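Cahier d'atelier, octobre, reprise vers 14 h
Poste à deux bras, rangement du bloc dans le bac

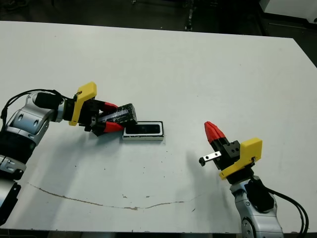 Je reprends donc là où Zubaida s'est arrêtée ce matin, avec ses notes sous les yeux (merci à elle, elles sont lisibles, contrairement aux miennes). La question qui nous occupe depuis la rentrée reste la même et je la recopie pour me forcer à y répondre un jour : est-ce qu'on peut confier à une machine les petites corvées de fin de journée, celles qu'on fait tous sans y penser, remettre une pièce dans son logement, vider un plateau, ranger l'établi avant d'éteindre ? Chez Kulter ils nous ont demandé un avis par écrit. Je voudrais qu'il soit juste, et un peu généreux aussi, parce que j'aime bien ces deux bras, même quand ils m'agacent.

La tâche du jour tient en une phrase : le bras gauche prend le bloc noir entre ses doigts rouges, l'amène au-dessus du bac à bord blanc et le couche dans le creux. Le bras droit attend à côté, pince vide. On le garde en réserve pour l'essai à deux mains, où il devra retenir le bac pendant que l'autre appuie.

Ce matin, 68 essais notés par Zubaida, dont 44 où le bloc finit bien à plat au fond. Le reste se partage entre deux défauts que je commence à connaître par cœur. Le premier : le bloc arrive un peu de travers, un bout descend, l'autre reste posé sur le rebord, et le bras s'en va content de lui. Le second est plus bête, le bac glisse sur la table quand on pousse, et tout le reste de la trajectoire est à côté. Une personne rattraperait ça du petit doigt sans interrompre sa conversation. C'est bien là que je situe l'écart, beaucoup plus que dans la vitesse, dont on nous parle tout le temps.

Uzma est passée avec du thé et m'a posé la bonne question : que fait le bras quand il a raté ? Pour l'instant, rien. Il ouvre les doigts et revient à sa position de repos. Elle propose une vérification toute simple avant de lâcher, une légère pression vers le bas et on regarde si ça résiste à la bonne hauteur. J'ai passé une bonne heure à l'écrire dans Jitisar, en me trompant de signe sur l'axe vertical (à retenir pour la prochaine fois : vers le bas, c'est négatif, et c'est la deuxième fois que je le note dans ce cahier). Le programme tourne, je n'ai pas encore assez d'essais pour dire si on y gagne.

Autre chose, pour celui ou celle qui reprendra le poste : le dessus de table a ses marques, des petits points sombres et cette longue ligne brunâtre qui fait une courbe dans la partie proche de nous. Zubaida se demande si le repérage du bac s'y accroche par moments. Je n'en suis pas sûre du tout, mais je laisse la table telle quelle tant que la série n'est pas finie, sinon on ne pourra plus comparer. Ne pas la recouvrir, s'il vous plaît, même avec de bonnes intentions. Penser aussi à regarder la boucle du câble près du poignet gauche avant de lancer une longue série, je préfère qu'elle garde du mou.

Pour l'avis à Kulter, voici où j'en suis, à relire ensemble. Une corvée d'atelier toujours pareille, avec le bac bloqué et une seule pièce, oui, je la confierais volontiers à un poste comme le nôtre, à condition qu'on passe y jeter un œil. Ranger un établi comme on le laisse vraiment le soir, ou pire, une cuisine, non, pas encore. Aksoy parle de 2000 essais de plus avant de trancher et je trouve ça raisonnable, quoique un peu long pour ma patience.

À faire : finir la série avec la vérification avant lâcher, puis la même avec le bras droit sur le bac. Demander à Tusine s'ils ont un second bac, identique si possible. Rendre sa tasse à Uzma.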